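Before I order anything from Werkberg I'm running the whole job in simulation. The quote for a second two-finger gripper is £3,574, with 39 weeks' lead time, so a mistake would be expensive twice over.

The first item to settle is finger opening. Handles vary more than the Cisetti sheet allows for, and the long flat ones need a decent margin on each side.

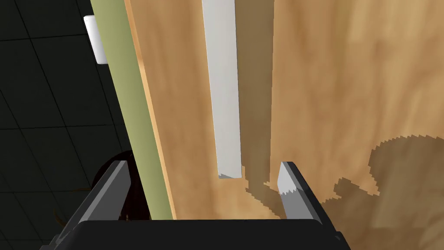 *Fingers spread either side of the white handle.*

Drawers set the requirement for the arms. I had budgeted for one long-reach unit, but I want a hand spare while the other one pulls.

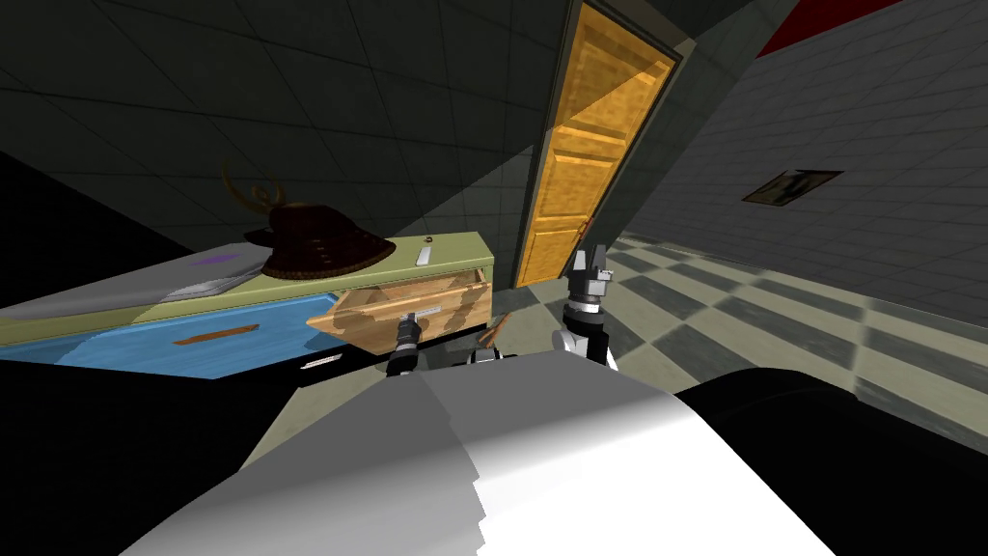
*Left gripper on the drawer handle.*

Wrist cameras are a separate line. Deschamps sells them in sets of 2, and I've pencilled in one set with no spares.

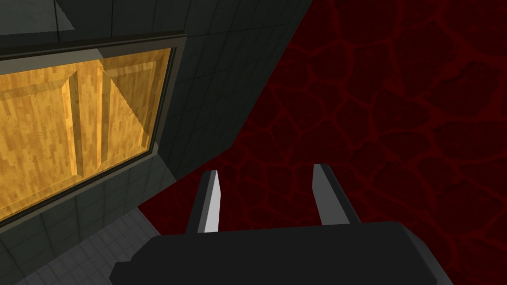
Cikness wrote in the comments that the camera cables wear out long before the cameras do, and that I should budget for those first. Fair point. I've added £70 for cables.

Floor space is the last constraint. Two arms on one body need room to turn beside a low cabinet, and I'd sooner find that out now than after the base is bolted down. 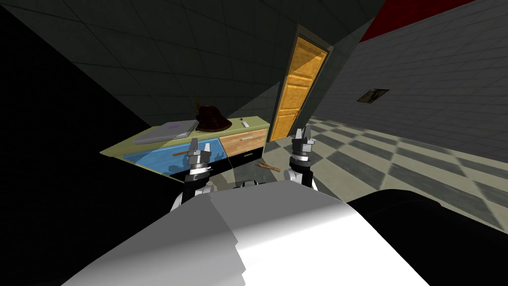

Can the second arm be ordered later? The mount has to be specified with the body, so I'd buy the mount now and leave the arm until September.

Revised spreadsheet next month, with the carriage costs filled in.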